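Planning a Small Wedding in a Shared Space: Ceremony, Meal and Changeover
Student project report, Event Management

Last updated: April

Introduction

Our project looked at small weddings where the ceremony and the meal are held in the same room. Couples who choose a small wedding often do so to save money, and one room costs less to rent than two. The difficulty is the time between the ceremony and the meal, when the rows of chairs have to become dinner tables. Our course materials call this the changeover, or flip.

We wanted to find out what a planner needs to decide ahead of time so that the changeover doesn't hold up the rest of the day. We worked on a real brief from a couple who agreed to let our team plan the room layout, the rental order and the schedule. They made all final decisions, paid all suppliers directly, and asked us not to use their names. Our team was not graded on whether the couple liked the result, although we did ask them afterward and have included their answers.

The venue was Lullgate Hall, a single large room with a kitchen at one end and a covered porch on the south side. The hall rents by the day. It supplies nothing but the floor, the kitchen and the restrooms, so chairs, tables, linens and dishes all had to come from outside. The rental company was Stirent and the caterer was Chaimongkol, a family restaurant that also does off-site meals.

What the couple asked for

The couple gave us a short list at our first meeting. They wanted a ceremony with an aisle, a sit-down meal with shared dishes in the middle of each table, and room for dancing after the meal. They did not want guests standing in the parking lot. One grandparent uses a wheelchair and needed a clear route from the front door to the aisle, to the table and to the porch.

They also had a rental budget, which was separate from food and flowers. We were told to treat it as fixed. The couple had already paid the hall fee of $600 before we started, so that was not part of our work, but we mention it because it is why a second room was never considered.

Colors were cream, dark green and a little copper. The bride's sister was making the table flowers in jars she already owned. This affected our table plan more than we expected, because the jars were wide and the shared dishes were wide too.

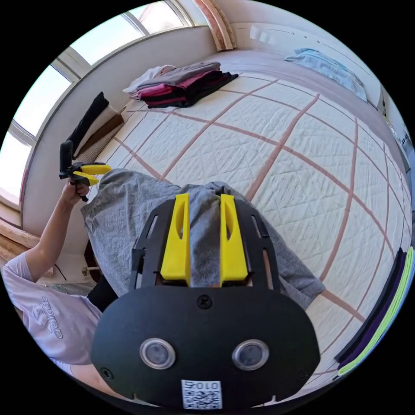
Layouts we compared

We drew 3 layouts to scale on graph paper and then again in Rurnurico, the floor plan program our department uses. Each one was judged on how many pieces of furniture had to move, whether the wheelchair route stayed clear, and whether guests had somewhere to go.

Layout A was a full flip. Rows of chairs fill the room for the ceremony, guests move to the porch for drinks, and all the tables are brought in from storage by the kitchen. It gives the best-looking ceremony and the best-looking meal. It also needs the most people to move furniture, and the tables have to be dressed after they are in place. If it rains sideways the porch is not much use, and guests would be inside watching the work.

Layout B put guests at their dinner tables from the start. The couple would marry at the far end and nobody would move at all. This is the simplest plan, and we liked it as a backup. The couple did not care for it. Half of the guests would have to turn their chairs around to see, and there was no real aisle.

Layout C was a partial flip. Tables along both long walls are set and dressed before anyone arrives. The ceremony rows go in the middle of the room. After the ceremony the chairs are carried outward to the tables and the middle becomes the dance floor. Every chair is used twice and no table moves.

The couple picked C after seeing all of them side by side. Our own scoring had C ahead of A by a small margin, with most of the difference coming from the furniture count. The weak point of C is that the aisle is narrower than in A. We fixed this by taking one chair off the inside end of each row and adding a short row at the back.

The rental order

We asked Stirent for a written quote for layouts A and C. The C order was smaller. It came to $1,238 with delivery and pickup, and that was inside the couple's budget. The order covered folding chairs, long tables, cream tablecloths, green napkins, plates, glasses and flatware. Chaimongkol brought its own serving dishes.

Some notes for other students doing a rental order for the first time:

- Ask whether "delivery" means to the door or into the room. Ours was to the door.
- Measure the tables and not just the floor. The first tablecloth size we were quoted would have stopped well short of the chair seats, which is fine for a buffet but looks odd when people are seated.
- Order a few spare napkins and glasses. Spare chairs are less useful and take up space.
- Find out if dishes go back rinsed or unrinsed. Stirent wanted food scraped off and nothing more.
- Get the damage rules in writing. Candle wax on cloth was charged as a full replacement, so the couple switched to battery candles.

Our first draft of the order left out water pitchers. The caterer caught it on the phone call. We had assumed pitchers counted as serving dishes, and they had assumed pitchers counted as glassware.

The schedule

We wrote the schedule backward from the time food had to be on the table. Chaimongkol told us the rice and the grilled dishes would hold for a while but the fried dishes would not. That gave us a fixed point. We then placed toasts after the first dishes and before dessert, so a long speech would not keep the kitchen waiting.

Family photos were the part we had the most trouble with. The photographer wanted them right after the ceremony, and so did everyone else, because that is when people are together. But the relatives in the photos were also the people who had offered to carry chairs. In the end we made two separate lists. Cousins and friends carried chairs while parents, grandparents and siblings were in the side yard with the photographer. Nobody was on both lists.

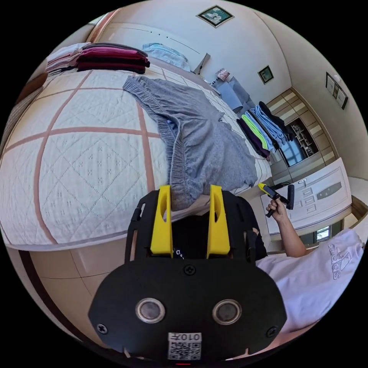

Lullgate, April

Notes from the wedding day, written up the same evening by the two of us who were on site.

Rentals came on time and were left at the door as agreed. Carrying in took longer than planned, as the tables were heavier than the ones we practiced with at school. Tablecloths were creased from folding. One of the aunts had a steamer in her car and did the fronts, where it showed. We should have put a steamer on the list.

The ceremony began a few minutes late while guests parked. The aisle was wide enough for the couple to walk side by side and for the wheelchair. Sound was fine in the front rows and weak at the back. We had not planned for a microphone, and the officiant had a soft voice.

The changeover went well apart from one thing. Guests began carrying their own chairs to the tables before the announcement, and some of them sat down. They were friendly about it, but drinks had been set out on the porch and it took a second announcement to get everyone outside. The place cards had not been put out yet, so a few people had picked the wrong seats and had to move.

Food was served at the time on the schedule. The jars of flowers and the shared dishes did not both fit on the narrower tables. The caterer's staff moved the jars to the window sills when the large platters came out, and put some of them back for dessert.

Feedback

We sent the couple a short set of questions. They said the room "looked like two rooms" and that they would choose the same layout again. Their one complaint was the sound. The bride's mother added that she would have liked a chair on the porch, and that several older guests said the same.

The caterer said the kitchen had enough warning at each stage and asked for a copy of the schedule format.

Changes we would make

Place cards would go out with the table settings in the morning. We would rent or borrow one small speaker and a microphone. Some of the chairs would be ordered for the porch only and would stay there. On the table plan we would draw the serving platters to scale along with the plates, and give the flowers whatever space is left after that.

The floor plans, the final schedule and the supplier checklist are in the appendix. The Rurnurico files are saved in the course folder under the hall's name, with layout A included in case another team wants to cost it out in full.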